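Plirkine Housewares open day, 16 June 2023

I have been to enough factory open days to know how they go. You get a badge, a cookie and a walk past the cleanest machine in the building. Plirkine, which makes small storage pieces and sells them to people who already own too many, has been sending me invitations for years, and this time I went, mostly to find out if the talk about repairable furniture had anything behind it.

The plant is out past the rail yard, in the old Arriaga cannery. Parking was a field. Check-in was slow, and the map they gave us had north on the left. I was put in a group with two shop owners from Kavero and a retired couple who had come for the seconds sale and said so.

Our guide was Reiko Hoshino, who runs the finishing department and plainly had other things to do that morning. I liked her for it. The welcome video claimed that 93 percent of returned pieces are "given a second life." I asked her what that meant. She said it meant they were not thrown out by Plirkine. Some are fixed and sold again, some are stripped for knobs and runners, and some go to a dealer named Utavlow, who takes them by the truckload. What Utavlow does with them she couldn't say, and it wasn't on the poster.

So that number is doing a lot of work. I would have liked it split up, and I said so on the comment card.

The paint room was better. You stand behind a window and watch people spray, and it's hard to fake that. They have 11 standard colors this year and plan to drop a few in August, when the new catalog comes out. One of the Kavero women asked why the mustard never matches from one batch to the next. Hoshino said it does match, under the lamps they check it with. The woman said her store doesn't have those lamps. That was the best exchange of the day and the guide from the next group came over to hear it.

Lunch was a sandwich, $4, cash only. I am still annoyed by that. If you ask people to drive out to look at your factory, feed them.

In the afternoon there was a talk on drawer runners. It was billed as half an hour and went well over, and I can't say I learned much beyond the fact that cheap runners are cheap. The speaker kept saying "lifetime" without saying whose. When somebody asked how long the written guarantee lasts, the answer was 2 years -- on the runners only, with the receipt.

The seconds sale opened at the end, by which time the retired couple had been standing at the rope for a good while. Prices were fair, not great. Most of the flaws I could find were tiny, a speck in the paint or a knob set slightly off. I nearly bought a bedside unit and then remembered the stairs at home.

Would I go again? Probably not for the tour. The sale might be worth it if you live close by and have a car with a decent trunk. What does stay with me is the small stuff, the miniature cabinets with the rounded shells and bright drawer fronts, which nobody on the stage mentioned once. They're toys for adults, more or less, and I doubt they hold anything bigger than stamps -- but they looked more carefully thought out than the full-size line.

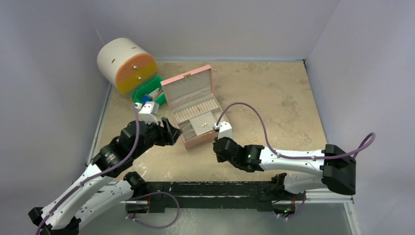 I asked at the desk for a price list covering the small pieces and was told it would be mailed to me. It hasn't come yet. If it does I'll add the prices at the bottom of this page.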